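Participants wanted: folding and packing study, Riltari Lab, Badcombe

We are looking for adults to record everyday cloth handling with a pair of hand-held grippers. In our last round, policies trained on 1,559 recordings made in homes did better on satin and other slippery fabrics than those trained on 800 made at a bench. We now need 300 more from homes.

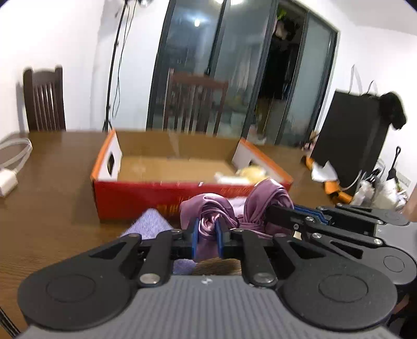 Sessions last 50 minutes and run until July. You must be 18 or over and able to stand for the whole session. No experience needed. Training is given on the day and travel is refunded.

To apply, write to Rodrigo Arrieta at the lab with your name and the days you are free.

Posted 10 January 2020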